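Fitting out a utility corner on carpet tiles - storage heights, bins and loading order
Home and Workshop Boards > Laundry and Utility Rooms

urneck_fitter
Posts: 800
Original poster

I am setting out a laundry corner in a large open room and would like opinions before I fix anything. The floor is carpet tile, grey, with the streak running lengthwise. There is no utility cupboard and there won't be one. The washing machine is a front loader.

At present the clothes waiting for a wash sit in a white plastic bin on top of a one-drawer nightstand in light wood. There is a two-drawer one by the wall which I could use instead. The fridge is beyond the first nightstand, next to a pillar.

My questions are:

1. Is a nightstand a sensible height for a sorting bin, or should the bin be on the floor?
2. Is carpet tile acceptable next to a front loader, or do I need a hard tray?
3. Does anyone sort by colour before loading when the loads are this small?

Current state of the room:

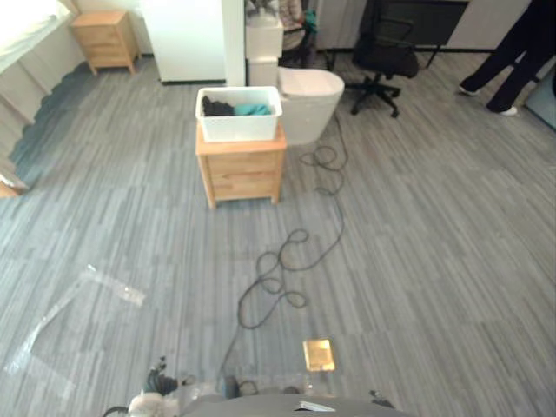 Replies

plondunside_pete_no_more
Posts: 200

In order.

1. A nightstand is fine. The bin wants to be at a height where you can lift a garment out without stooping, and most bedside units manage that. What matters more is the rim. A deep bin hides what is at the bottom and you end up tipping it out on the floor to find one sock. Yours shows the dark item on the left and the teal one on the right without any digging, so keep it.

2. Carpet tile is tolerable. You can lift a wet tile and dry it on its edge, which you can't do with broadloom. Keep some spares from the same batch. Put a tray under the machine regardless.

3. Two piles, dark and everything else. More than that is a hobby.

The thing I would deal with first is the long black cable. It runs in loops across the middle of the floor, and that is the line you will walk with your arms full. Coil it and strap it, or take it round the edge.

gasket_and_drum
Posts: 100

Disagree on point 2. Carpet of any sort next to a front loader is a mistake. The usual leak is a cupful from the door seal, well short of a flood, and it comes out at the front when you open up. A cupful on vinyl is wiped up in seconds. A cupful on carpet tile goes down the joint and sits on the backing, where you won't find it until it smells.

Lift the tiles for a full stride in front of the door and put down sheet vinyl with a threshold strip. It is a morning's work.

On sorting I would go further than two piles. Towels are separate in this house, full stop. They shed, and the fluff ends up in the fold of the gasket.

plondunside_pete_no_more

A cupful at the front is what the tray lip is for, if you buy one that projects. I have had tile in front of a machine for years and lifted two in that time.

gasket_and_drum

Which two, and what did the backing look like?

plondunside_pete_no_more

The two nearest the door. The backing was marked. I take the point, but I would still not cut a floor about before the machine position is settled.

zevunent
Posts: 30

Both of you have skipped the plastic sheet. There is a large clear one on the floor at the lower left. Creased polythene on carpet slides, and it is worse than the cable for anyone carrying a bin they can't see over. Fold it and put it away. If the idea is to use it as a floor cover under the wet end of the job, don't. Use a rubber-backed mat.

I would also move the nightstand. It is standing out on the carpet with space round it, so it gets walked into from every side. Put its back to something. Beside the machine is best, on the opposite side from the door hinge, so that the open door does not come between the bin and the drum. This is the single change that saves the most walking.

urneck_fitter

Thanks, all. Taking these together:

Cable - agreed, it will go round the edge in clips.
Plastic sheet - agreed.
Nightstand to the non-hinge side - agreed, I had it down for the hinge side on my drawing, which was wrong.
Vinyl - undecided. I will get a price from Tokgöz, who did the tile, and see what they want for a strip with the threshold included.

One more question, about the loading itself. I have been putting garments in one at a time and they tend to hang on the lip of the door opening. Is it worth fitting anything, or is it purely technique?

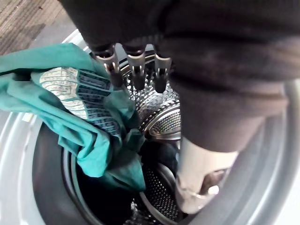

Teal garment over the lip, drum behind.

gasket_and_drum

Technique. Don't fit anything to the opening, it will foul the seal.

Gather the garment before it reaches the door, so that it goes in as a bundle. If you hold it by one corner the rest trails and catches on the rim. Once it is past the gasket, push it to the back wall of the drum and let go there. Before you shut the door, run a finger round the whole of the seal. A sleeve or a hem left in the fold of the rubber is how you get your cupful of water, and over time it is how you get a torn gasket as well. Check the lower part twice. That is where small things settle.

zevunent

Agree with that, with one addition. Load the heavy items first and the light ones after. A light garment at the back gets pinned and comes out with creases set in it.

plondunside_pete_no_more

I do it the other way round, light first. The drum turns everything over within a minute and I have never found that the order made any difference to creasing. How full the drum is makes a difference. Leave a hand's width at the top.

zevunent

On a full cotton cycle, perhaps. On a short cycle with a fast spin I can tell which way it was loaded.

plondunside_pete_no_more

I doubt it, but I am not going to wash shirts to prove it.

gasket_and_drum

On the original question about bin height, I missed something. If the bin is going beside the machine, measure the top of the nightstand against the lower edge of the door opening. You want the top of the bin above that edge, so that things travel downwards into the drum. If it comes out lower, use the two-drawer unit, assuming it is the taller of the pair.

urneck_fitter

I will measure both. The drawers would also take pegs and the stain bar, so the two-drawer unit has that in its favour.

Price from Tokgöz to follow. I have asked for the vinyl to be loose laid with the strip screwed, so that I can shift it if the machine moves.

zevunent

Ask them to leave you the lifted tiles. You will want them as spares.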